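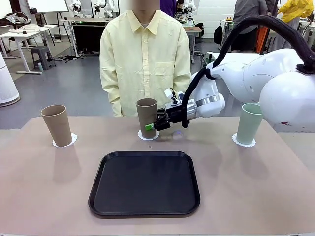 プラスチックのコップを紙のレースマットに置いてお客様に出すとき、マットはコップの底より大きいものを選ぶべきですか。

底の直径より左右に指一本分ずつはみ出す大きさにします。それより小さいとコップの下に隠れてしまい、大きすぎるとお盆の上で隣のマットと重なって、コップを取るときに一緒にずれます。

このページでは、家で人を迎えるときの飲み物の出し方と、プラスチックのコップ、紙のレースマット、黒いお盆の扱いをまとめておきます。うちは月に二、三度、近所の編み物の集まりに部屋を使ってもらっていて、そのたびにお茶や麦茶を出しています。ガラスのコップもありますが、子ども連れの人がいる日は背の高いプラスチックのタンブラーを使います。書いてあることは、その範囲で試したものです。

お盆の大きさと載せる数

四角いお盆は、見た目よりも載せられる数が少ないものです。縁が立ち上がっているので、外寸ではなく内側の平らな部分で考えます。角が丸い型だと、四隅はコップを置く場所として数えられません。

うちのお盆は、背の高いコップなら三つまでにしています。四つ載せることもできますが、指を入れる隙間がなくなり、受け取る人がコップの上のほうをつまむことになります。口をつけるところなので、これは避けたい。人数が多いときは二回に分けて運びます。

お盆を使わずに、先に卓上にマットを並べておくやり方もあります。マットを席の数だけ置いて、コップをその上に一つずつ置いていく。お盆は運ぶためだけに使い、置き終わったら下げます。卓が狭い家ではこちらのほうが片付きます。うちでも、最近はほとんどこの方法です。

手順は次のとおりです。

一、卓を乾いた布で拭く。水拭きしたときは、乾くまでマットを置かない。
二、マットを席に合わせて置く。卓の縁からは手のひら一枚分ほど内側に入れる。
三、コップに飲み物を注ぎ、お盆に載せて運ぶ。
四、お盆を卓の端に一度下ろし、両手を空ける。
五、コップの下半分を持って、マットの中央に置く。

四を省いて、片手でお盆を持ったままコップを配る人がいます。慣れていればできますが、背の高いコップは一つ取るたびに重さの釣り合いが変わります。奥のものから取るか手前から取るかで傾き方も違います。下ろせる場所があるなら、下ろしてください。

紙のレースマット

縁が波形になった白い紙のマットは、菓子用として売られているものがそのまま使えます。うちで使っているのはSastaの丸型です。80枚入りを買うと、うちの使い方では一年近くもちます。

紙のマットは重なったままくっついていることがあり、二枚重ねで置いても気づきません。先にはがしておくと楽です。束の端を持って軽くしならせ、反対側にもしならせると、一枚ずつ浮いてきます。縁の波形のところに爪を入れてはがすと、穴あきの部分が破れます。必ず内側の平らなところを持ちます。

冷たい飲み物の日は、コップの外側に水滴がつきます。紙のマットは多少の水を吸いますが、吸ったあとは底に貼りついて、コップを持ち上げたときに一緒についてきます。これを防ぐには、次のどれかをします。

注いでから一度、乾いた布でコップの底を拭く。
氷を減らす。
マットの下に薄い布のコースターを敷く。
夏の間だけ紙をやめて、布だけにする。

一番効くのは最後の方法ですが、紙の白さが好きなので、私はたいてい底を拭いて済ませています。塩をひとつまみ載せるという話も聞いて試しました。ざらつくだけで、卓の掃除が増えました。

使ったマットは、濡れていなければもう一度使いたくなります。お客様用には使わず、台所でサラダ油の瓶の下に敷いています。油が垂れたらそのまま捨てられます。穴の多い部分からは油が下に抜けるので、二枚重ねにします。

プラスチックのコップの洗い方

プラスチックのタンブラーは、ガラスより傷がつきやすく、傷に茶渋が入ると落ちにくくなります。スポンジは柔らかい面だけを使います。研磨剤の入った洗剤やメラミンのスポンジは、つやが消えるので使いません。

底に向かって細くなっている形は、手が底まで届きません。柄つきのスポンジを一本、コップ専用に決めておくと便利です。哺乳瓶用のものが細くてちょうどよく、うちではSistarの柄の長いものを使っています。先のスポンジだけ取り替えられます。

薄い茶色のコップは渋が目立たないので、汚れに気づくのが遅れます。淡い緑のような明るい色のものは、早くに色が変わって見えます。色違いで使っている家では、明るい色のほうを見て漬け置きの時期を決めるとよいでしょう。片方が黄ばんで見えたら、茶色のほうも同じくらい汚れています。

漬け置きには酸素系の漂白剤を使います。ぬるま湯の温度と分量は、漂白剤の袋の表示に従ってください。コップの底に耐熱温度の表示があれば、それも確かめます。熱い湯を直接注ぐと、薄いものは形がゆがみ、卓に置いたときにがたつくようになります。一度ゆがんだものは戻りません。

漬けたあとはよくすすぎ、伏せずに、少し傾けて乾かします。平らなところに伏せると内側に湿気がこもり、においの元になります。水切りかごの棒に斜めに引っかけるのが簡単です。かごがなければ、たたんだふきんの端に口の片側を載せるだけでも空気が通ります。

重ねてしまうと抜けなくなるとき

先が細い形のコップは重ねて収納できますが、濡れたまま重ねると抜けなくなります。無理にねじると縁にひびが入ります。

抜けなくなったら、内側のコップに冷たい水を入れ、外側のコップをぬるま湯に浸けます。しばらく置いてから、まっすぐ引きます。だめなときは、二つの縁の隙間に食器用洗剤を一滴落として、少し回してみます。それでもだめなら一晩置きます。

予防としては、重ねる前に紙を一枚はさみます。例の菓子用マットの残りがここでも使えます。コピー用紙の切れ端でもかまいません。うちの棚では重ねるのは三つまでで、それ以上は別の列にしています。

黒いお盆の手入れ

黒いお盆は、指の跡と水の跡がよく見えます。光が当たる席に置くとなおさらです。洗ったあと自然に乾かすと白い輪が残るので、すぐに拭き上げます。布は、毛羽の出ないものにします。タオルで拭くと細かい繊維が残り、黒い面では全部見えてしまいます。私は眼鏡拭きと同じ種類の大きな布を、お盆用に一枚置いています。

白い輪が残ってしまったときは、薄めた酢を布に含ませて拭き、水で拭き、乾いた布で仕上げます。塗りのお盆には酢を使わないでください。塗りのものは、ぬるま湯で湿らせた布で拭くだけにします。

内側の平らな面は、コップの底でこすれて細い傷がつきます。気になる場合は滑り止めの薄いシートを敷きます。Lauの黒いシートを1,140円で買い、内側の寸法に合わせて切って使っています。角の丸みは、お盆の裏に紙を当てて鉛筆で写し、ひとまわり小さく切ると合います。シートを敷くと、運ぶときの滑りもほとんどなくなりました。欠点は、紙のマットをその上に置くと、取るときに少し引っかかることです。

縁の内側の角には、ほこりと茶の粉がたまります。綿棒か、古い歯ブラシで月に一度ほど。

並べ方について

コップを一列に並べるときは、取っ手がないので向きは気にしなくてかまいません。間隔は、コップひとつ分より広くとります。狭いと、隣のコップに手の甲が当たります。

色の違うコップが交じるときは、違う色を端に置くと落ち着いて見えます。真ん中に一つだけ違う色があると、そこが特別な席のように見えて、誰も手を出さないことがあります。子どもがいる日は、好きな色の取り合いになるので、同じ色だけで揃えるか、全部違う色にします。

卓の色が淡いときは、白いマットが卓に溶けこみます。縁の波形を見せたければ、マットの下に濃い色の布を敷きます。卓布を一枚広げるほどでもない日は、細長い布を横に渡すだけで足ります。

読んだ方からの補足

編み物の集まりに来ているHelju Eglītisさんから、マットのしまい方を教わりました。袋の口を折って輪ゴムで留めるだけだと、縁の波形が曲がって癖がつくそうです。封筒に厚紙を一枚入れ、その上にマットを載せて、本棚に立てずに寝かせておきます。やってみると、たしかに縁が反りません。封筒は口を閉じないで、半分だけ差しこんでおくほうが取り出しやすいです。

漂白剤のにおいが苦手な方は、重曹の湯に漬ける方法もあります。落ち方は弱めですが、薄い渋なら二度繰り返せば取れます。Medikの重曹は粒が細かく、溶け残りが少ないので使いやすいと思います。粒の粗いものは、よく溶かしてからコップを入れてください。溶け残りでこすると細かい傷になります。

買い替えの目安もよく聞かれます。うちでは、縁に爪を当てて引っかかりを感じたら食卓用から外し、洗面所の歯ブラシ立てや、絵筆を洗う水入れに回しています。底にひびのあるものは、水が染み出すので処分します。出し方は自治体の分別表で確認してください。

2026年9月9日　マットのしまい方と重曹の項を追加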